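Speaker notes: Bags at the counter
Gorstead shopkeepers' evening, 2023-11-21 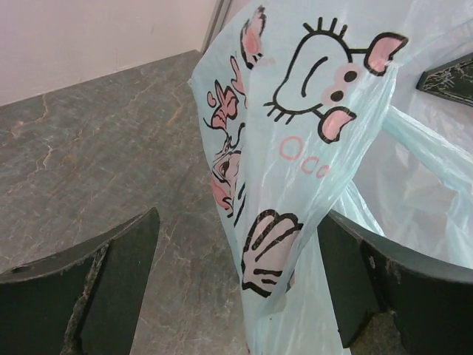
Start with the drawer question. Ask who has a kitchen drawer full of carrier bags at home. Wait for hands. Then ask who can remember which shops they came from. Expect fewer hands.

Main point for the first part: people keep a bag they like the look of. A plain one goes in the trash or gets used as a liner. One with a cartoon pig face on it gets folded up and used again, mostly by kids, for swim things or toys.

Say what we did at the Besell store. We ran printed bags from February, same size as the old ones, thin film, loop handles. We gave out 515 in the first stretch. Staff asked returning customers to show us what they had brought. Don't oversell this – it was one store and a clipboard.

Pause here. Water.

Printing on thin film. Keep to three points:
Black outlines hold up. Pale fills, pink on light blue for instance, look softer once the plastic is creased.
Lettering gets lost in folds. If the shop name matters, print it large or print it twice.
Small drawings spread over the bag do better than one big one, as there is usually a face or a shell showing somewhere however it is bunched up.

Cost. Clallent quoted us more than 19 percent over plain stock. Smadi came in lower but wanted a bigger order. Read both figures from the sheet, not from memory.

Someone will ask about paper. Answer: we sell wet goods, and paper handles gave out on us. Shops with dry goods should look at paper first. Also mention charging for bags – we started late and should have done it sooner.

Last part, storage. Bags stick together if the box sits near a heater. Keep them flat, open one carton at a time, and fan the stack before the morning rush.

Four minutes for questions. Samples are on the side table, take one each.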